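Dos brazos, una mochila y yo con los mandos

Llevo desde marzo con el proyecto Bevska y por fin toca lo que más me apetecía: enseñarle al robot a manejar una mochila negra, una mano en cada esquina de arriba.

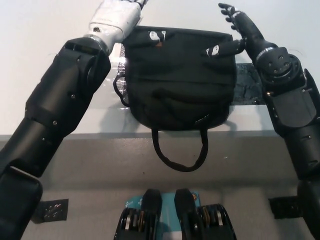 Lo que cuesta la tela

Yo venía de mover cajas, y claro, una caja se está quieta. La tela se arruga, se escurre, y cada repetición sale distinta. Con el mando izquierdo voy bastante fina, pero el derecho... ¡cómo se me resiste! Cierro los dedos antes de tiempo y vuelta a empezar.

Llevamos 305 demostraciones guardadas en Rukton y sigo borrando más de las que me gustaría. Mi truco de esta semana — por si a alguien le sirve — es ir más lenta al agarrar y no corregir a mitad del gesto, que luego el modelo me copia hasta las dudas.

El domingo descanso, y a la vuelta me pongo con las cremalleras. Qué miedo me dan.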